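Trillport Gripper Kit, Second Revision: Can It Pick Up the Laundry Yet?

Posted 1 February 2023 by Calum Skinner
Filed under: Home automation, Arms and grippers

The Trillport is a two-finger parallel gripper with a wrist camera and a control box, sold as an add-on for small arms in the 5 kg payload class. The first revision was aimed at bench work. The second is marketed for household use, and the product page uses the word "tidying" in its first line. I have had the kit since it went on sale and have spent most of that time on one chore, picking clothes up off furniture, folding them, and putting them somewhere else.

Test setup. The gripper went onto a Heltholm arm on a wheeled base. Control software was the Storko stack, release 906, with the grasp planner that ships with it and no custom training beyond the vendor's calibration routine. Saulius Sakalauskas wrote the logging scripts and ran half of the trials. We logged 1000 grasp attempts on soft goods, split among towels, T-shirts, trousers and pillowcases. An attempt counted as good if the item left the surface, stayed in the fingers for 3 seconds, and nothing else came with it.

Hardware first. The fingers are stiff and taper to narrow tips, and the taper is the main change from revision one. The old fingers were blunt and had to push down into cloth before they could close on anything. The new ones can get under a hem. Tip alignment out of the box was good and stayed good. The slots near the tips are for attaching rubber pads, which are sold separately and should be in the box. Without pads, smooth cotton slides out when the arm accelerates. With pads, it mostly doesn't.

The control box is loud. It has a fan that runs at one speed whether or not the arm is moving, and there is no setting for it. In a workshop this would pass. In a living room in the evening it is the first thing people complain about. The cable between box and wrist is also short, and on a mobile base you will end up mounting the box higher than you want.

Fabric on fabric is the difficult case. A shirt on a bare floor has a clear outline, and the planner finds it at once. Put the same shirt on an upholstered seat and two things go wrong. The camera has less depth difference to work with, and the surface gives when the fingers touch it, so the contact sensor triggers late. On woven upholstery the tips will sometimes take hold of the cover instead of the item. The arm then tries to lift the sofa, reaches its force limit, and stops. Recovery is automatic in release 906. It was manual in the one before, and I would not have finished the trials on that version.
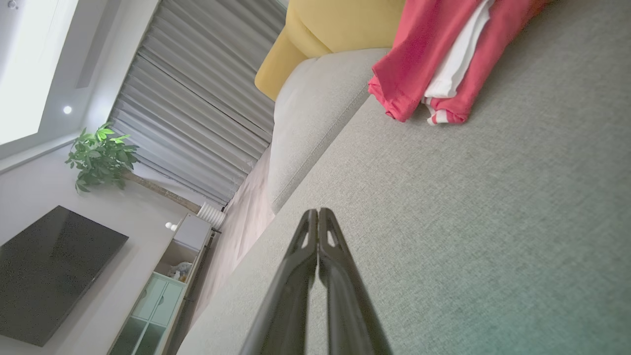 Gripper over the sofa seat, with the red garment and the yellow cushion farther up.

Color contrast helps more than I expected. Strongly colored items on gray upholstery were segmented cleanly in nearly every trial. Gray socks on the same seat were often missed, and the software reported the job as complete with the socks still there. The stack gives no confidence value to the user, only "done" or "not done," so you have to look. I consider this the most serious fault in the product as sold.

Layered items are the next problem. A folded pair of trousers is several thicknesses of cloth, and the planner treats the top edge as the edge of the object. The fingers close on the uppermost layer, the arm lifts, and the fold comes apart. For picking up and dropping into a bin this is harmless. For moving a folded item to a shelf while keeping it folded, the kit is not usable. Saulius tried a slower approach with the fingers sliding in from the side at seat level, which worked on thick towels and on little else.

Folding itself I will keep short. With one arm and one gripper, the kit can fold a towel in half on a flat table if the towel is already spread out. It cannot spread the towel out. The vendor's demonstration begins with the towel flat, and now you know why. A second arm would change this, but Storko does not yet coordinate two arms, and the release notes mention April for a preview.

Speed. A single pick, from the camera settling to the item clearing the seat, is slow enough that you could clear the sofa by hand while the arm plans its second move. I don't hold this against it very much. A dishwasher is slower than a person too. The difference is that a dishwasher can be left alone, and this cannot, for the reasons given above.

Compared with the El-Sayed suction head, which I reviewed last year, the Trillport is better on every kind of cloth and worse on books, boxes and anything flat and rigid. If your interest is packing orders on a shop floor, buy the El-Sayed. Woven fabric leaks too much air for suction, and no amount of tuning fixed that in my tests.

Documentation is adequate. The calibration chapter is clear, the wiring diagram is correct, and the section on force limits gives values without saying which units apply to which firmware. Support replied to my question about that with a corrected table the next morning.

Good: tip geometry, alignment, automatic recovery after a bad grasp, replaceable pads.
Bad: fan noise, short cable, pads not included, false "done" reports.
Not tested: wet laundry, pet hair, stairs.

So, can it do the chore? It can move loose clothes from a sofa to a basket with someone in the room. Sorting, folding and putting away are still yours. I would recommend the kit to anyone developing grasp software for soft items — the hardware is ahead of the planner and leaves room to work. I would not recommend it to anyone who wants a tidy living room.

The review unit was bought at retail price. Saulius has put the logging scripts on his own page, and the trial data will go up there once he has cleaned out the duplicate entries.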